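September 2024 -- equipment planning, peg insertion cell

Went back over the Handent quote before the budget sheet gets locked. They want us to take the wrist camera, the force sensor and the fingers as one package. I still don't see why. The fingers we could print. The camera is the part that decides whether any of this works, and it gets one line in the quote and no noise figures at all.

Van Wyk is cheaper on the sensor but has a delivery date of December, and I have heard December from them before. Bradamham will lend us a demo unit for 5 days, shipping at our cost. Five days is enough to mount it and find out which cable is missing.

My main worry is that we're sizing a real purchase off the simulator. Plarnov gives us a wrist view with grain added, and everyone has been calling that "realistic." Maybe it is. It's grain somebody picked, on a block somebody shaded. Until we put a real camera over a real part, the 200 runs we have tell us about Plarnov and not much about Handent.

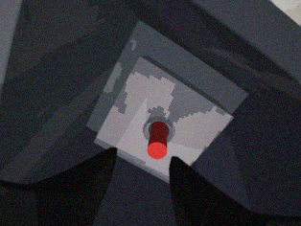 *Page last changed: September, after the quote review*

Look at the render with buying in mind. The red peg is easy to pick out, and the end disc would survive almost any cheap sensor. The gray ring where the shaft meets the block is another matter. The peg covers the lower middle of it, and the gray patches on the block face have jagged, stepped borders that I wouldn't want an edge finder to go near. The fingers are close to pure black, so this view tells me nothing about glare off a metal pair.

So before anyone signs:

- Ask Handent for the camera as a separate line. If they won't split it, ask what the package costs without fingers.
- Rerun the insertion set with the grain at 40 and 70 percent of the current setting. If the score barely moves, the expensive camera is hard to defend.
- Take the Bradamham loan, but only once the mount is made.
- Spare fingers go in the budget either way. They were left out last time and we paid rush shipping.

Service contract: no for now. It covers "normal use" and the quote doesn't define it -- I've asked for the wording in writing.

Open: does the Van Wyk sensor fit our flange without an adapter plate? Drawing says yes, parts list has a plate on it.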